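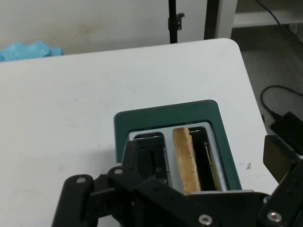 4. Using Your Toaster

4.1 Before First Use

Remove all packing material, including the cardboard inserts inside the bread slots. Turn the toaster upside down over a sink or trash can and shake it gently to clear any packing dust.

1. Wipe the outside with a damp cloth and dry it completely.
2. Set the toaster on a flat, stable surface that can take heat. Leave at least 4 inches of open space on every side and nothing overhead.
3. Plug the cord into a grounded wall outlet. Do not use an extension cord.
4. With no bread in the slots, set the browning dial to 7 and press the lever down until it latches.
5. Let the cycle finish. Allow the toaster to cool, then repeat once.

Note: A light smell and a little smoke are normal during the first two cycles. Open a window. If there is still smoke on the third cycle, unplug the toaster and contact Kellum Service.

CAUTION: Keep curtains, dish towels, paper and wall cabinets clear of the toaster while it is in use. Bread can catch fire.

4.2 Loading Bread

1. Check that the lever is all the way up.
2. Stand the bread upright in a slot, between the guide wires. A slice may lean a little before the lever is pressed. The wires close in and center it as the carriage goes down.
3. If you are toasting one slice, use either slot. Set the dial one number lower than you would for two slices.
4. Press the lever down until it clicks. It will not stay down if the toaster is unplugged.

The slots accept sliced bread, English muffin halves and most bagel halves. Bread should drop in under its own weight. If you have to push, the slice is too thick. Cut it thinner or use an oven.

Narrow slices, such as those from the end of a small loaf, may sit low once toasted. See 4.4 for how to raise them.

CAUTION: Do not toast bread that has been buttered, glazed, filled or wrapped. Fat and sugar drip onto the heating elements and can ignite.

4.3 Choosing a Browning Setting

1 to 2: Warming, or very thin bread
3 to 4: White and light wheat bread
5: Rye, sourdough, English muffins
6: Bagels and dense whole grain bread
7: Frozen bread when the Frozen button is not used

Start at 3 and adjust from there. Dry bread browns faster than fresh bread. When you run several batches in a row, the later ones come out darker at the same setting, so turn the dial down by one after the second batch.

Frozen: Press the lever down first, then press Frozen. The light comes on and time is added to the cycle. Leave the dial at your usual number.

Reheat: Warms toast that has gone cold without browning it much further. The dial has no effect on this cycle.

To stop any cycle early, press Cancel. Do not pull the lever up by force.

4.4 Removing Toast

1. Wait for the lever to come up.
2. Lift the lever past its resting point to raise short or narrow slices, and hold it there.
3. Take the toast by its top edge. The top plate and the edges of the slots will be hot.

WARNING: Never put a knife, fork or other metal utensil into a slot, even when the toaster is off. If bread is stuck, unplug the toaster, let it cool for 20 minutes, and ease the bread out with wooden tongs. Take care not to bend the guide wires or touch the elements.

4.5 Emptying the Crumb Tray

Empty the tray once a week if you use the toaster daily.

1. Unplug the toaster and let it cool.
2. Press the tray at the back to release it, then slide it out.
3. Discard the crumbs. Wash the tray by hand in warm soapy water and dry it.
4. Slide the tray back until it clicks.

Do not run the toaster with the tray removed. Do not put the tray in the dishwasher. Wipe the housing with a soft damp cloth only. Scouring pads and spray cleaners will dull the finish.

4.6 If Something Is Wrong

Lever will not latch: Check the plug. Empty the crumb tray. Make sure no bread is caught under the carriage.

One side of the slice is pale: The slice may be curved or uneven. Turn it around and toast again on 1.

Toast is too dark on every setting: Check that Frozen is not lit. If it is not, stop using the toaster and call for service.

Cord or plug is hot or damaged: Unplug at once. Do not repair the cord yourself.

Replacement crumb trays are sold through Kellum Service. Have your model number ready. It is printed on the underside of the toaster.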